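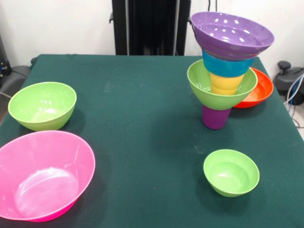

Plastic bowls and cups on a green cloth, with the big purple bowl on top of the stack.

## How to test if a robot can put away the dishes

Many people ask me if a robot arm can already tidy a kitchen. My answer is: try it with cheap plastic bowls first, and write down every attempt. With this small test you can judge any arm in one afternoon.

### Prepare the table

1. Cover the table with a matte cloth. On a shiny surface the bowls slide and the camera sees reflections.
2. Put out bowls and cups of different sizes and colors.
3. Build one bad stack by hand, with narrow cups low and a wide bowl at the top. In a real kitchen, people leave dishes like this.
4. Leave a few bowls standing alone. These are the easy ones.

### Run the test

Ask the robot to take the stack apart from the top, then to nest the bowls by size. Give it 3 tries for each layout, and do not help with your hand. Write "success" only if nothing falls.

Thin rims are the first difficulty. If the fingers close too hard, the bowl bends and jumps away. Start with low force and increase it slowly.

### What we got

Wulan Nugroho and I made 1,000 attempts with the Barkano arm. It lifted single bowls well. From the bad stack, it finished the full job only 248 times. Mostly the top bowl came off fine, but the cup under it came together with it and dropped.

So for single dishes I would say yes, already. For a stack made by a tired person, not yet. In June we will repeat the test with softer fingers, using the same bowls and the same cloth.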